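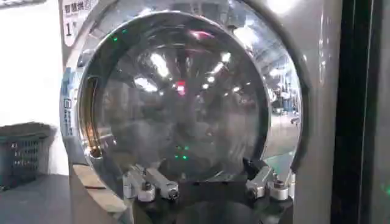
Laundry tasks: tips for recording usable episodes

Appliance doors with glass and chrome give a wrist camera trouble. The glass shows the ceiling lights, the room and any lit LED, and the policy will learn those if they never change. Vary them on purpose.

1. Switch one bank of ceiling lights off every 5 episodes. Write down which bank.

2. Wipe the porthole before a session, then leave it alone. Fingerprints that build up over a day act as a clock.

3. Lock exposure and white balance. Auto exposure hunts when the camera swings from the dark glass to the chrome ring.

4. Start the arm from a different pose each time -- high, low, left of the door, already close to the rim. In the Stillemel set, 772 of 2,799 episodes began within a hand's width of the same spot, and the policy stalled anywhere else.

5. Keep failed grasps if the operator recovers. Delete the ones where the operator let go of the controls.

6. Check finger bolts at noon and again before shutdown. A loose finger shifts the contact point, and the log will not show it.

7. Label at the end of each batch. Themis Deligiannis relabeled 991 episodes in May from memory and video, and it took longer than recording them.

8. Tape the floor position of the base. Doors at Zarville and Kettani open to different angles, so re-tape after any move.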